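Teaching the Urkola to Clean a Bathroom: Your First Routine with the Pingate Chore Kit

I've been wanting to write this one up ever since the Pingate kit went on sale, because bathroom cleaning is the first job I'd teach any humanoid if I had the choice! It's a small room, nothing in it moves much, and the motions repeat. If you have an Urkola and you've finished the basic setup (walking, standing balance, both hands calibrated), you can have a toilet routine going in an afternoon.

The kit is an add-on package for the Urkola made by Nnaji. You get the teaching software, a set of ready-made grips for long-handled tools, and a license for 12 stored routines. I bought mine from the Bramemthorpe shop in November, and I've been running it with the standard five-fingered hands. You can use other hands, but then you'll have to build the brush grip yourself, and I'd save that for a second project.

What you'll need

Urkola with firmware from the last two releases
Pingate Chore Kit, installed and activated
A toilet brush with a smooth, straight handle
A charged battery (mine starts complaining if I begin below 98 percent, which seems fussy to me)
The stop remote, in your hand, the whole time

Step 1: Get the room ready

Take up the bath mat. I know the manual says the robot can stand on a thin one, and it can, but the balance routine keeps making tiny corrections and they show up as wobble at the end of the arm. Bare floor is so much better. Raise the lid yourself for the first few runs, too. Lid lifting is its own routine in the kit and it's a good one, but you don't want to be sorting out two things at once.

Put the brush where you always keep it. The software remembers the pick-up spot relative to the toilet, so if the holder wanders off to the other side of the room next week, the robot will reach for a place where there's no brush.

Step 2: Set the stance

Walk the Urkola up to the toilet with the controller and stop it a short step away. Go into Teach, then Stance, and let it settle. You'll hear the leg motors quiet down. When they do, press Save Stance.

Don't crowd the bowl! My first try had the robot so close that its right elbow had nowhere to go, and every stroke came out as a sad little jab. Backing up by 100 millimeters fixed it completely.

Step 3: Give the left hand a job

This is my favorite part of the whole kit. In the Support menu you can give the idle hand a brace point, and the software will count on it when it plans the body lean. I use the side of the tank. Guide the left arm there by hand with the joints in soft mode, fingers up and spread, palm toward the ceramic, then choose Hold Light. You want contact, with hardly any push. Hold Firm is meant for countertops and walls, and I wouldn't use it on anything that can rock or crack.

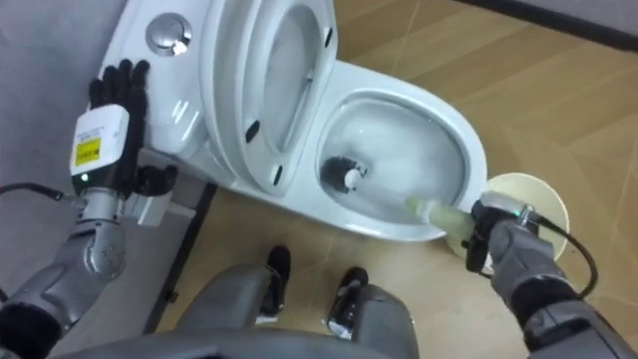

With the brace saved, go back out to the main Teach screen and check that both arms show as ready. If the left one still says Soft, you skipped the confirm button (I do it every single time).

Step 4: Teach the brush grip

Pick Long Handle, Thin from the grip list. Bring the right hand to the brush, low enough on the handle that the fingers close all the way around it, and press Close. Then give the brush a gentle twist yourself. If it turns in the hand, bump the grip up one notch and test again. Two notches over the default is where I ended up, and I haven't needed more.

Before you record anything, lift the brush out of its holder and bring it to the bowl in soft mode a couple of times. You're getting a feel for the path. Leave plenty of height over the rim – the bristles hang lower than you think when you're standing off to one side.

Step 5: Record the strokes

Press Record and move the right arm through one slow lap of the inside of the bowl, with the bristles against the wall. Slow is good here. Playback speed is set separately, and a calm recording gives the software much cleaner data to smooth out. Finish with a few short strokes down low, then raise the brush and pause over the bowl so it can drip.

My recording came out at almost 600 frames, and the trim tool cut the dead time at both ends without my asking. Very nice touch.

Step 6: Play it back dry

Run the whole routine at quarter speed with no cleaner in the bowl. Stand where you can see both the brush and the feet, thumb on the stop remote. Watch for three things in particular:

The brush head clearing the rim on the way in
The wrist cable swinging free without catching on the seat
The heels staying down during the far strokes

A lifting heel means the stance is too far back, so redo Step 2 and move in a little. You won't have to record the strokes again, because they're stored relative to the toilet. Whoever at Nnaji came up with that deserves a cake.

Once quarter speed looks right, go to half. I've stayed at half. Full speed works, but it flicks water, and I'm the one who has to wipe the wall.

A few gripes

The routine names are limited to eight letters, so my list is full of things like TOILSCRB. The app also forgets the grip setting if you close it during Step 4, with no warning at all. And the brush goes back in its holder a bit crooked when the holder has a narrow opening; a wide one helps a lot.

None of that has put me off. I've moved on to the sink now, which is harder than it looks thanks to the faucet, and I'm on my fourth attempt at a path that gets behind it. If you've found a good brace point for a pedestal sink, please leave it in the comments!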